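28 de enero de 2021

Día largo. Escribo rápido, que se me cierran los ojos.

Por la mañana, los papeles de la casa de la tía. Otra vez al registro, otra vez el mismo formulario con el número mal puesto: expediente 3481, no 3418, se lo dije a la señora de la ventanilla y se lo volví a decir. Que lo corrigen. Que llame. Ya llamé en septiembre y mira. Frío de perros en la cola, la mascarilla empapada, los pies como piedras.

Carta de Radomir Papadopoulos!! Por fin. Cuatro hojas por las dos caras, letra imposible. Sigue en Ukov, dice que la nieve llega al alféizar y que el autobús de Jinard lleva dos días sin subir. Ha encontrado el cuaderno de recetas de su abuela, el de las tapas verdes, el que dábamos por perdido después de la mudanza. Me copia tres. Una de sopa de acedera (de dónde saco yo acedera en enero), otra de pan negro y la de las tortitas de lentejas, que es la que yo quería. Sin cantidades, claro. "Harina, la que pida." Muy bien, abuela.

Me he quedado pensando en aquel invierno en casa de los Mujić, los dos sin un duro, comiendo lentejas de todas las maneras conocidas. Qué hambre y qué risa. Le contesto mañana sin falta, lo apunto aquí para que me dé vergüenza si no lo hago.

Tarde: trabajo, poca cosa. La traducción del manual de Tavoteck, 3000 palabras de válvulas y juntas. He hecho la mitad y mal. No sé cómo se dice en español la pieza esa del capítulo dos, he puesto "collarín" en todas partes y ya veremos. Me pagan a sesenta días, hasta 2 plazos si se ponen tontos, así que tampoco voy a perder el sueño por un collarín.

Mamá al teléfono, media hora. La vacuna, cuándo la llaman, que a la vecina ya. Que si como bien. Que sí, mamá. Le he leído un trozo de la carta y se ha emocionado, ella que decía que Radomir era un desastre y que no me convenía esa amistad. Me pide la receta del pan. Se la mando por correo, que por teléfono se lía.

Cena tarde, casi a las diez. No he llamado al fontanero. No he tendido la ropa, sigue en el tambor desde el mediodia. Mañana.

Ah, y acordarme de comprar sellos, no queda ninguno en el cajón.
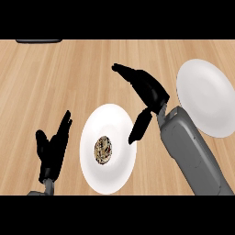 ## Para mañana

- Contestar a Radomir
- Sellos, harina, comino
- Fontanero (antes de las nueve, luego no coge)
- Registro: preguntar por lo del número
- Tavoteck, la otra mitad. Mirar lo del collarín
- Tender!!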